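Moved to Fesorden in December and the kettle had a white floor inside two weeks. Thread on hard water, mostly the parts that get mixed up on neighborhood boards.

Hardness is dissolved calcium and magnesium, reported as the equivalent weight of calcium carbonate. The Plenitden utility sheet for my zone says 133 milligrams per liter. Many tables put that in the "hard" band, near the bottom of it.
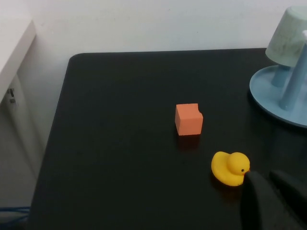

Thread · 2 min read

Total hardness does not tell you how much scale you will get. The part that matters for a kettle is carbonate hardness, the calcium that is balanced by bicarbonate. Heat drives off carbon dioxide, the balance shifts, and calcium carbonate comes out of solution.

The rest (calcium balanced by sulfate or chloride) mostly stays dissolved when you boil. The old names are temporary and permanent hardness. They are still good names.

Upper limit for my case: 200 liters through the kettle at 133 mg/L is a bit under an ounce of carbonate, if every last bit dropped out. It doesn't. Some leaves with the water and some floats around as flakes. 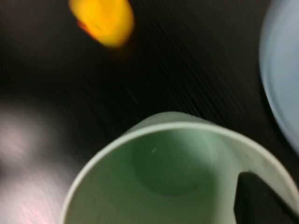
Green cup, inside and rim

Film on tea is a separate matter. It forms at the surface, where calcium, oxygen and the tea polyphenols meet. A squeeze of lemon stops most of it. Stronger tea also shows less, as it is slightly more acidic.

Descaling. White vinegar at 5 percent works, slowly. Citric acid works faster and smells less. Do not boil citric acid hard in a badly scaled kettle – calcium citrate is poorly soluble, and less so hot, and you trade one deposit for another. Warm is enough.

Never mix either one with bleach. Chlorine gas. I see this suggested more than I would like.

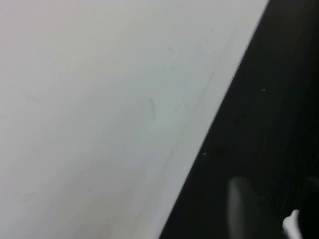 Light surface, faint streak

Softeners: ion exchange swaps calcium for sodium. The water has nearly the same amount of dissolved solids afterward, so a cheap conductivity meter will barely move. My neighbor Chalerm Yensuk returned a Fornia unit on that evidence. The unit was probably fine. Use a hardness titration or a soap test.

Pitcher filters vary. Some resins trade calcium for hydrogen and do reduce carbonate hardness until they run out. Plain carbon does nothing for it. The box on my Vik pitcher says carbon only.

Magnets on the pipe: I have read over 1,000 forum posts and still have no test method from any seller that I could repeat at home.

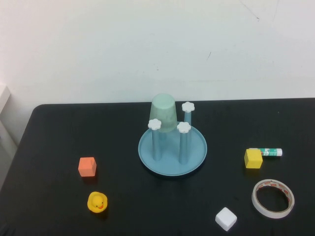
Spots on glassware are what is left after the drop evaporates, so all the solids count, permanent hardness and sodium included. Softened water still leaves marks. They just wipe off more easily.

Next I want the alkalinity figure for my zone, which the Plenitden sheet leaves out. I have emailed them. Will add the number to this thread when I get it.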